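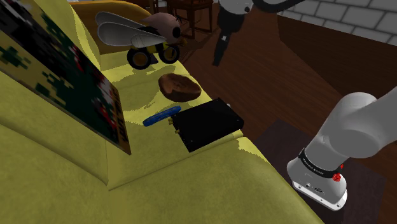 Samira Karaki asks whether the planner has to be restarted every time objects are moved on the sofa. It doesn't. Reload the scene and the object list updates with it.

3.2 Loading a cluttered scene in Nevalon

1. Open the Scenes tab and choose a living room layout.
2. Set the random seed. Seed 942 gives the layout used in the rest of this chapter.
3. Click Reload. Wait for the status line to read Settled.
4. Select a target, such as the bowl, in the object list.
5. Click Plan. The arm does not move until you click Run.

Note: Soft furniture is treated as a rigid surface. Set the grasp clearance to 2 cm or more on seat cushions.

Caution: Do not click Run while objects are still settling - the planner uses the last saved poses and may drive the fingers into the seat.

If planning stops with error 37, no collision-free path was found. Pick another target or go to section 3.4.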